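드로리코 말고 드롤로시코(Drolosico)입니다

빨래 사진 모음 Drolosico의 읽어두기 파일이에요. 이름은 별 뜻 없고 폴더 만들다가 손 가는 대로 쳤는데, 바꾸기엔 이미 여기저기 경로가 박혀 버려서 그냥 갑니다. 다들 자꾸 드로리코라고 읽으시길래 맨 위에 적어 둬요.

뭐가 들어 있나요

빨래하는 과정을 찍은 사진 330장이에요. 세탁기에 옷 넣기, 꺼내기, 바구니로 옮기기, 널기, 개기까지 집에서 하는 그 지루한 일들이 거의 다 있습니다. 처음엔 개는 것만 모으려고 했는데, 찍다 보니 세탁기 앞에서 보내는 시간이 생각보다 길더라고요. 그래서 2월에 세탁기 쪽을 잔뜩 추가했고 지금은 오히려 그쪽이 주인공처럼 됐어요 ㅎㅎ

330장 중에 300장은 설명글까지 붙어 있고, 나머지는 아직 파일만 있습니다. 틈나는 대로 쓰고 있으니 조금만 기다려 주세요. 급하신 분은 직접 써서 보내 주셔도 됩니다(진심으로 환영해요!).

폴더 구조

cletus/ 세탁기 앞에서 찍은 것들. 문 열린 상태, 닫힌 상태, 빨래가 든 것과 안 든 것이 섞여 있어요.
entwistle/ 널기와 걷기. 건조대가 대부분이고 옷걸이가 좀 있습니다.
mirnari/ 개기와 정리. 수건이 압도적으로 많아요. 수건은 개기 쉬워서 자꾸 수건만 찍게 되네요.
notes/ 설명글 텍스트. 사진하고 파일 이름이 같습니다.

폴더 이름도 별 뜻 없어요. 물어보시는 분이 꼭 계셔서 미리 씁니다.

설명글 쓰는 규칙

한 장에 다섯 문장을 넘기지 않습니다. 처음에 신나서 길게 썼다가 나중에 읽기 싫어져서 정한 규칙이에요.

세탁기 문은 꼭 적습니다. 열림, 닫힘, 애매함 중에 하나로요. 살짝 걸쳐 있는 문 때문에 고민을 정말 많이 했는데, 빈틈이 보이면 전부 "애매함"으로 넣었어요.

옷 종류는 확실할 때만 씁니다. 통 안에 뭉쳐 있으면 이게 티셔츠인지 베갯잇인지 찍은 저도 헷갈릴 때가 있거든요. 그럴 땐 그냥 "빨래"나 "천"이라고 쓰고 색만 적어요. 색은 제일 많이 보이는 것부터 두 가지까지만. 흰색하고 연한 색이 같이 있으면 둘 다 적어 주세요. 나중에 검색할 때 이게 은근히 도움이 됩니다.

젖었는지 말랐는지는 쓰지 않아요. 초반 설명글에 "젖은 수건" 같은 말이 남아 있을 수 있는데, 제가 그날 기억으로 쓴 거라 사진만 봐서는 알 수 없는 내용입니다. 발견하시면 알려 주세요. 지우고 있어요.

기계 상표는 글자가 또렷하게 읽힐 때만 적습니다. 생김새로 짐작해서 쓰지 말기!

세탁기 쪽에서 자주 받는 질문

cletus 폴더에 왜 드럼 세탁기만 있냐는 말씀이 많았어요. 통돌이는 위에서 내려다보고 찍어야 하는데 안쪽이 너무 어둡게 나와서 몇 번 해 보다가 접었습니다. 조명을 하나 사면 될 일이긴 한데 아직 안 샀어요. 드럼은 앞에서 바로 안이 들여다보이니까 찍기도 편하고 설명 쓰기도 편해요. 대신 빨래가 통 아래쪽에 뭉쳐 있으면 양을 가늠하기가 어렵습니다. 그래서 양은 숫자 말고 "조금", "반쯤", "가득"으로만 나눠요. 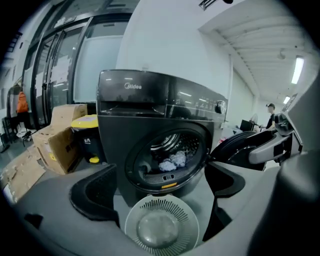

cletus/ 샘플. 문: 열림. 빨래: 흰색과 연한 파란색, 통 아래쪽. 양: 조금. 상표: Midea.

설명글은 대략 저런 느낌으로 짧게 풀어 쓰시면 됩니다. 저 사진 같은 경우엔 "짙은 회색 드럼 세탁기의 문이 열려 있고, 안에 흰색과 연한 파란색 천이 구겨진 채 뭉쳐 있다" 정도면 충분해요. 조작부 오른쪽 끝에 둥근 다이얼이 있다는 건 써도 되고 안 써도 되고요.

알려진 문제

entwistle에 같은 사진이 이름만 다르게 들어간 게 2장 있어요. 어느 쪽을 지울지 못 정해서 그대로 뒀습니다. 표본 나누실 때 주의해 주세요.

mirnari의 수건 편중은 위에 쓴 그대로입니다. 양말이 너무 적어요. 양말 개는 사진 보내 주시면 정말 좋겠습니다. 짝 안 맞아도 괜찮아요!

notes 안의 텍스트는 전부 UTF-8인데, 초기에 만든 것 중에 줄바꿈이 이상한 파일이 섞여 있어요. 읽는 데는 문제없습니다.

사용과 출처

공부용이든 취미용이든 편하게 쓰세요. 어디에 올리실 때 Drolosico라고 이름만 한 번 적어 주시면 됩니다. 사진을 잘라 쓰거나 밝기를 바꾸셔도 괜찮은데, 잘라서 문이 안 보이게 되면 설명글의 문 항목도 같이 지워 주세요.

바뀐 것들

버전 5: cletus 설명글의 문 항목 전부 다시 확인, "애매함" 추가
버전 4: 세탁기 사진 대량 추가
버전 3: notes를 별도 폴더로 분리
그 전 기록은 제가 안 적어 놨어요.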